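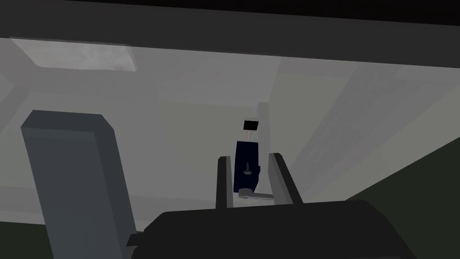
Kernport Gallery: Three Scenes from the Simulation Kit

Share (7) | Print this page | E-mail to a friend

Welcome, and do pull up a chair! We get a steady trickle of letters asking what the Kernport simulation kit looks like once it's up and running, and our usual answer (a long letter back, with far too many brackets) has never quite done the job. So we've put a few views together on one page, and you can make up your own mind while your coffee is still warm.

For anyone new to us, Kernport is a package of ready-made rooms, robot models and small tabletop jobs that you run on your own computer, so you can try out your control software before a real arm goes anywhere near a real table. Ingeborg Gerlach built most of the rooms, and Wojciech Adamczyk looks after the grippers and the way they meet the things they pick up, a subject on which he can talk straight through lunch and well into the afternoon. The current release, which we call Lightfoot, came out in January with 235 objects in the library, and we're adding to it all the time.

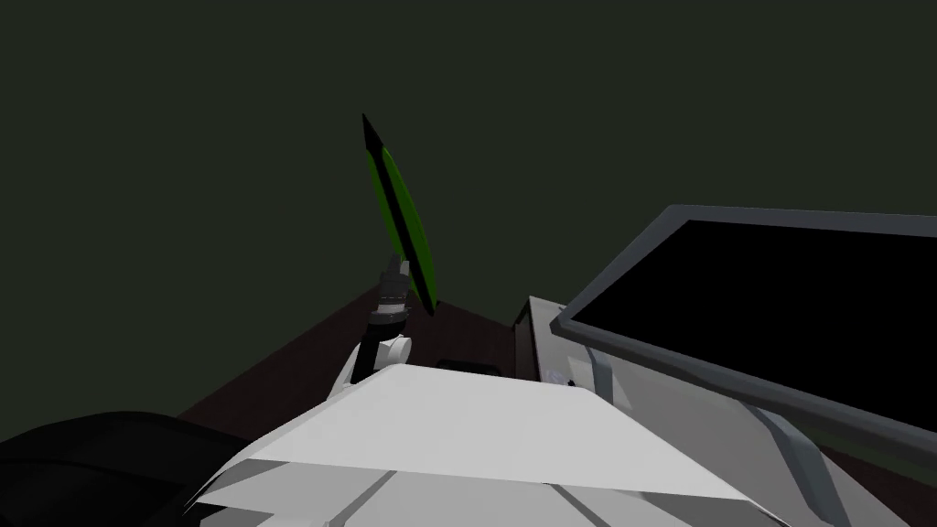 Tabletop Scenes

One gripper has hold of the green-and-black piece by its lower end, with the point well up in the air. Long, thin shapes like this are a lovely test of a grasp, and we'd suggest trying one early on, before you've grown too fond of your settings! The colors of the room are plain on purpose, and Ingeborg will happily tell you how to change them if you'd like something more cheerful. Every tabletop room comes with a short setup guide, and you can save your own layout and send it along to a colleague who has the same release.

Customers who joined us in the Willumach days will find that their old layouts still open in Lightfoot, though you may need to save them again under a new name the first time.
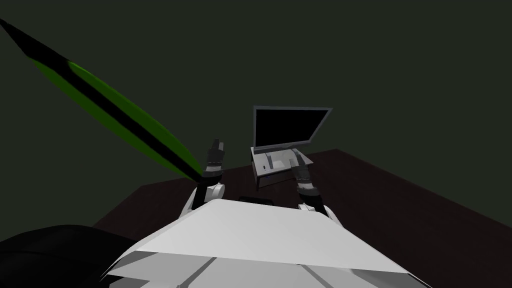
Both grippers raised and open, with the little blue light showing on the cabinet under the monitor.

Bench views like this one are included with the standard kit, and so is the help desk, where your question will most likely land with Wojciech himself. If you're still deciding, write and ask for the trial rooms. They're free, they take up 700 MB on your drive, and we really do enjoy hearing how people get on with them.

2 comments | Share (7)

Contact Kernport | Copyright Kernport, all rights reserved | Back to top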